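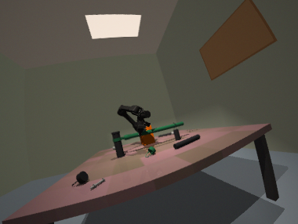 Skevisside Workshop, Unit 3
Monthly inspection checklist, November
Copy to the Nedness office

Item 1. Exits and walkways
Main door opens fully: Yes
Side door opens fully: No
Comment: The side door sticks at the bottom and needs a hard push. Plane the edge or rehang before the next check. Walkway tape is worn through by the sink.

Item 2. Fire extinguishers
Gauges in the green: Yes
Pins and seals in place: Yes
Tags signed: No
Comment: The tag on the extinguisher by the side door was left blank last month. Signed today.

Item 3. Electrical
Panel clear of storage: No
Cords free of damage: Yes
GFCI outlets trip and reset: Yes
Comment: Boxes from the Flukberg delivery were stacked against the panel. Moved during the inspection. Panel label still says 400, which was the old unit number. Should read 518.

Item 4. Shelving
Anchored to wall: Yes
Load limit posted: Yes
Heavy items on lower shelves: No
Comment: Limit is 500 lb per bay. Paint cans were on the top shelf again. Please keep them at waist height or lower.

Item 5. First aid and eyewash
Kit stocked: No
Eyewash flushed this month: Yes
Comment: Out of large bandages and burn gel. Ordered. The eyewash caps were stiff but came off. Water ran clear.

Item 6. Chemical storage
Cabinet closes and latches: Yes
Containers labeled: No
Comment: One spray bottle with no label, contents unknown. Set aside for disposal. Do not refill old cleaner bottles.

Item 7. Lighting and heat
Emergency lights come on with test button: Yes
Heater area clear: Yes
Comment: Tube over the sink flickers. Shiferaw has the replacement on its list but gave no delivery date.

Result: Pass with corrections
Open items: side door, walkway tape, panel label, first aid supplies, sink light
Recheck: start of next month, 8:30 a.m., before the building opens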